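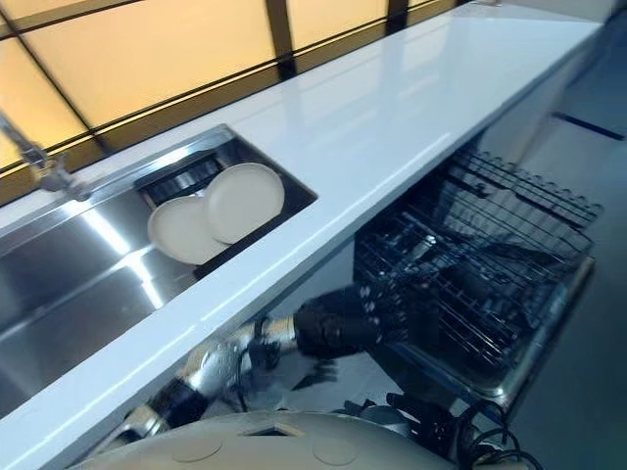
Sink end of the counter, Tuesday, two cream plates in the black rack, dishwasher open.

OK, kitchen notes. I said I'd write up the dishes business properly before we all forget what we decided, so this is me doing that with a coffee at 10 in the morning while the place is quiet.

Background for Elsie, who missed the start of it: we've had the white counter in for a while now and everybody loves it, me included, but the plates never have a home. They get rinsed, they go in the rack in the sink, and then they sit there till someone wants the sink. Meanwhile the dishwasher is right there! Bradley's argument is that we should skip the sink rack altogether. Mine is that a rack in the back corner is fine as long as it's a stop on the way to the dishwasher and not a parking lot.

I did a few rounds on my own first, just moving plates from the sink rack over to the lower rack of the dishwasher, to see what's annoying about it. Things I noticed, in no order:

The door. If you leave it up and open it with a plate in your hand you drip all over the floor. Door down and rack pulled out before you touch a single plate, every time. I know this is obvious. I still forgot it twice.

Plates that lean on each other in the sink rack are a pain to pick up. You go for the front one and the back one comes along for the ride, and then it clanks. Leave a slot between them when you put them in and the problem goes away. Joaquín says he's been telling people this since May (he has, sorry Joaquín).

Which way they face in the dishwasher. I'd been loading them any old way. Barry wants all of them facing the middle and he's right, they come out better, and you can also grab them in one sweep when you unload. Going with Barry.

The raised rim on the cream plates is nice to hold but it takes up more room between the tines than you'd think. The old Trastitz plates were flatter and went in every slot. With these I skip a slot if the rack isn't full, and if it is full I just squeeze them and hope.
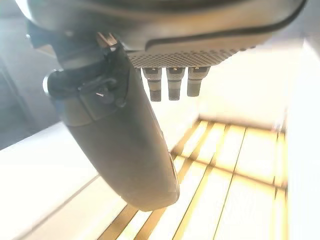 Then there's the counter itself, and I have opinions. Gloss white shows everything. One drip off a plate and you can see it from the door when the light's coming through the amber panels, which is lovely at the end of the day and also completely merciless. I wiped it down with the Brostonus spray, which left streaks, then with plain warm water and a dry cloth, which didn't. So warm water and a dry cloth! The rest of the Brostonus can go to whoever wants it, it's fine on the bathroom tile.

Ylva asked for measurements so she can order a drainer mat that fits between the sink and the square end of the counter. I measured a strip 279 mm wide that I'd be happy to give up, and 208 mm the other way if we want to keep some elbow room at the sink. She's looking at the Flondance ones. There's one listed at 249 mm which would sit inside the strip with room to spare, and it comes in gray, so no complaints from me. I'd rather not have another thing on the counter at all, but I lost that vote.

Mugs are a separate fight and I'm not starting it here. Same goes for the knives. Elsie wants the knives hand washed, Bradley puts them in the machine, and they can sort it out between them.

What I'd like everyone to try this week:

Rinse, rack, dishwasher. Plates don't stay in the sink overnight.
One empty slot between plates in the sink rack.
Door down and lower rack out before you start.
Facing the middle (Barry's rule).
Dry cloth on the counter when you're done, folded over the rail, please, and not balled up behind the faucet.

Joaquín, could you check whether the lower rack is supposed to catch a little as it rolls back in? It did it for me on the last bit of travel and I had to lift it slightly. The Shirima we had before did the same thing and it was only a fork stuck in the track, so look there first. I had a feel around and didn't find one, but my arms are short.

More when the mat gets here. Ylva, tell me which size you went for and I'll clear the strip.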